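Ticket: Wardrobe door won't stay shut, kids room, Trudivville unit 14
Opened by: Zyanya Espinoza
Assigned: Jacinto Varela
Unit: Manríquez built-in, white wood-grain doors, Wovex soft close hinges
Priority: low (tenant says medium)
Status: open, waiting on parts

Sat 26 January
Zyanya: Door pops back open maybe a finger's width after you close it. Started in December after we moved the upper shelf down one notch. Every time. If I lean on it it stays till I let go. Already tried closing it slow, closing it hard, taking the towels out. Not the floor, dresser doesnt wobble.

Jacinto: Did you try with the shelf totally empty? Thick stuff on the front edge will hold a door off. Also which hinge, top or bottom.

Zyanya: Not totally empty no. Top I think. There's a click up there. Will empty it tonight.

Update, same day, later
Zyanya: Emptied upper shelf, all of it on the bed. Door shut fine 2 times, third time popped. So its partly the stuff but not only. Put everything back, towels folded in thirds now insted of half. Pics attached.
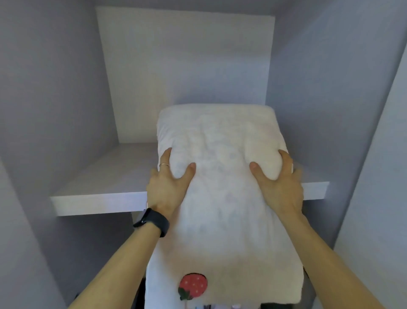
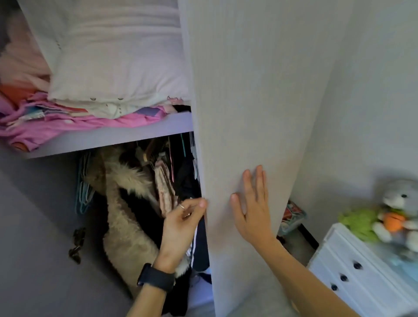

Attached by Z. Espinoza: strawberry towel going onto a shelf (first), door and upper shelf (second)

Jacinto: OK thanks. Second one helps. Couple things

- that pile on the upper shelf is high, pull the white knit with the buttons off the top and see
- coat with the fur collar, is it fat enough to push on the door? Move it along the rod, away from the hinge side, swap with something thin
- towel goes all the way to the back wall. Press it down first, those puff up again

Then top hinge, the screw nearest the door edge, quarter turn clockwise. No more than that. Close, check, another quarter if needed. Don't touch the back screw, that one drops the whole door and you'll be calling me.

Zyanya: Moved the coat. No change. Moved the knit to the drawer. Better?? Stayed shut 13 times out of 14, I had my daughter count. Haven't done the screw, cant find the right bit.

Jacinto: PZ2, not a regular Phillips, you'll chew the head. Droketti sells a stubby one, or I have one in the van.

Zyanya: Bring the van one please

Jacinto: Fine. Asked Crisóforo in stores about a new soft close arm too, the click sounds like the arm slipping its clip. He has the left hand version only, right hand is on order. Old arm can stay on meanwhile, won't hurt anything.

Notes for whoever picks this up if I'm out: shelf pins were moved by tenant, check all four are seated before touching hinges. Load limit on that shelf is fine, it's depth not wieght. Gate code same as unit 13. Text before coming, kid naps after lunch.

Next action: fit arm when it lands, adjust top hinge, retest with shelf full.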